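Pressemitteilung | Kategorie: Onlinespiele, Updates
24. August 2018, von Gaspard Renaud

Trokidska bekommt Gefährten: Das große Begleiter-Update ist da

Hallo zusammen, Gaspard hier, und ich darf endlich reden! Seit April sitzen wir bei Kimutano an dem Update, nach dem ihr im Forum ständig gefragt habt (ja, ich lese da mit, auch nachts). Ab sofort könnt ihr in unserem Browser-Rollenspiel Trokidska Gefährten beschwören, aufziehen und mit in den Kampf nehmen. Das Ganze ist kostenlos und für alle Klassen offen, ihr müsst nur Stufe 20 erreicht haben.

Los geht es bei der alten Falknerin in Dernlow. Sprecht sie an, sie schickt euch auf eine kurze Questreihe in die Nebelmarsch, und am Ende sucht ihr euch euren ersten Gefährten aus. Nehmt euch dafür ruhig ein bisschen Zeit! Der Aschenluchs beißt kräftig zu, hält aber wenig aus, die Moorkröte ist zäh und langsam, und die Glutdohle heilt euch in kleinen Portionen. Ich spiele mit der Kröte. Die Kollegen lachen, aber in der Arena von Vieira hat sie mich schon aus Kämpfen gerettet, die ich mit dem Luchs verloren hätte.

Gefüttert wird mit Runenstaub, den ihr in den Verliesen findet oder beim Händler gegen Silber tauscht. Jeder Gefährte hat eigene Eigenschaften, die ihr einzeln verbessern könnt, und insgesamt warten 246 neue Fertigkeiten im Spiel. Für die letzte Ausbaustufe braucht ihr 1564 Runenstaub, das ist viel, ich weiß. Wir haben intern lange darüber gestritten und sind am Ende dabei geblieben, damit die Langzeitspieler auch etwas zu tun haben. Wer täglich seine Aufträge in Dernlow erledigt, kommt aber ordentlich voran, und kaufen kann man den Staub mit echtem Geld nicht. Das bleibt auch so.

Zwei Gefährten dürfen gleichzeitig aktiv sein: einer kämpft, der andere gibt euch einen passiven Bonus. Wechseln könnt ihr jederzeit außerhalb des Kampfes. Ach ja, und die Rucksäcke! Runenstaub belegt keinen normalen Platz mehr, er landet in einem eigenen Beutel neben der Goldanzeige. Das war der häufigste Wunsch aus der Testphase, und mir ging das Gestopfe selbst furchtbar auf die Nerven.

Ein bisschen aufgeräumt haben wir nebenbei auch. Der Gildenchat merkt sich jetzt den letzten Kanal, die Karte der Nebelmarsch lädt schneller, und der Händler in Vieira verkauft keine Heiltränke mehr zum halben Preis (tut mir leid, das war ein Fehler, auch wenn ihr ihn sehr geliebt habt).
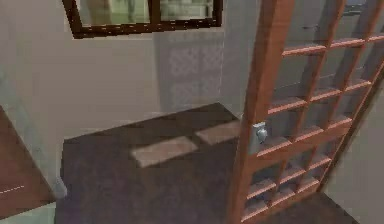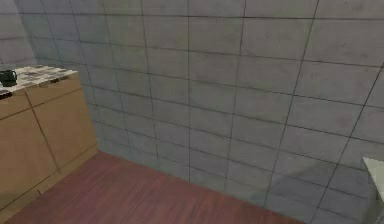 Kann ich einen Gefährten an einen anderen Spieler weitergeben?
Gefährten sind fest an euren Charakter gebunden und lassen sich weder tauschen noch verschenken. Runenstaub dagegen könnt ihr innerhalb eurer Gilde frei weitergeben.

Pressekontakt: Kimutano, Gaspard Renaud | © 2018 Kimutano. Alle Rechte vorbehalten. | Nach oben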